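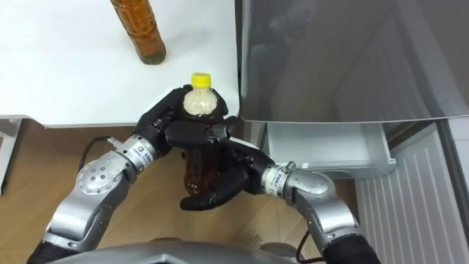
3.2 Bottles

The survey logged 2,203 drink containers across the four office sites (Mostard, Farton, Roussel and Groltell). Cans and paper cups are treated in Section 4. The rest of this section deals with bottles, which stayed at the desk longest and caused most of the disagreement between coders.

A bottle was entered in the log if it had a neck and a closure, or had clearly been sold with one. Material was coded as plastic, glass, metal or unsure. The unsure code was used more than we expected. Brown and amber containers gave the most trouble when they were judged from a distance, as with the tall one standing on the table in Figure 1, and coders were told not to settle the matter by color alone. If the coder could handle the bottle, the code was changed. If not, it stayed as unsure.

Contents were coded by color and level. We did not ask coders to name the drink. The plastic bottle with the yellow screw cap in Figure 1 holds a dark brown liquid that is likely tea, but it went into the log as "brown, dark," and the same code covers cola and cold coffee. An early version of the form had a separate box for tea. It was dropped after Pascal Masson compared two sets of entries from Farton and found that the box was filled in mostly from the shape of the bottle.

In all, 867 bottles still held some liquid when they were logged. Level was recorded in quarters, with the bottle upright. Bottles lying on their side were set upright first if the cap was on and left as they were if it was not. Any bottle with liquid in it and no cap was marked as a spill risk and reported to the site the same day. Cap color was written down as free text and is used only to match repeat sightings of the same bottle.

Bottles were picked up by the body or the shoulder, never by the cap. Caps that had been put back on without being tightened came off in the hand several times during the pilot at Roussel, and one keyboard was lost.

3.3 Desks

The 110 desks in the survey were all white L-shaped models with a main top and a shorter return. The return is the part of interest here. At all four sites it was the place where bottles collected, while the main top was kept fairly clear for work. Occupants described the return as a shelf, a spare surface or "where things go."

Each desk was divided into three zones: main top, inner curve and return. The inner curve is the notch where the two parts meet. It was given its own zone after the pilot, as coders could not agree which side of the line a bottle placed there belonged to. A bottle that stood across two zones was assigned to the one holding more of its base.

Desks were logged before and after clearing. Clearing meant taking off every container, including full ones, and setting them on a cart for coding. The tops were not wiped at this stage, so rings and smudges could be mapped later. Figure 2 shows a top with nothing on it and faint smudges and scuff marks on the surface. Marks of this kind were entered by zone, with no attempt to tie them to a particular bottle.

Figure 2. L-shaped desk with a bare top. The shorter return is at the right, against the back wall.
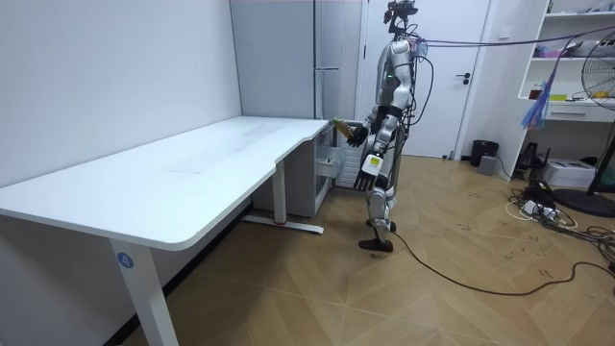 3.4 Repeat visits

Each site was visited again in November using the same form. Desks that had been moved or replaced were left out of the comparison. Where the occupant had changed, the desk was kept in but flagged. A gap of at least 200 days was set between the first and second visits so that bottles from the first round would not be counted twice. Zone lines were measured again on every desk, and the first set of measurements was not shown to the coder until the second was complete.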